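Collecte de démonstrations, suite : le rangement de deux cubes
Classé dans : Apprentissage par imitation | Carnet d'atelier
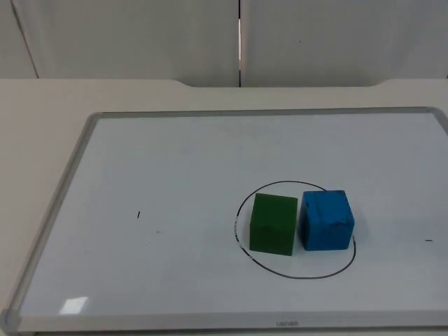 Le cube vert et le cube bleu dans le cercle tracé au marqueur, tableau posé à plat.

La tâche « Vilutine » compte maintenant 38 épisodes exploitables. Consigne : amener les deux cubes dans le cercle, lâcher, puis dégager les bras du champ. L'épisode ne s'arrête qu'une fois les bras sortis, faute de quoi la politique apprend à rester plantée au-dessus des objets.

Reste la question du bord. Un cube posé en partie sur le trait, comme le bleu ici, compte-t-il comme réussi ? J'ai tranché : oui, si la face supérieure est en majorité à l'intérieur. J'ai réannoté 14 épisodes en conséquence et rejeté trois autres, où la fin manquait.

Le trait du cercle pâlit à gauche. Je ne le repasse pas avant la fin de la série, pour garder le même fond d'un bout à l'autre.

Prochaine série, « Rilatby » : mêmes cubes, positions de départ tirées au sort, trois opérateurs. Le script de tirage est prêt, il me manque l'export des horodatages. Entraînement prévu en mai.

Imprimer | Envoyer par e-mail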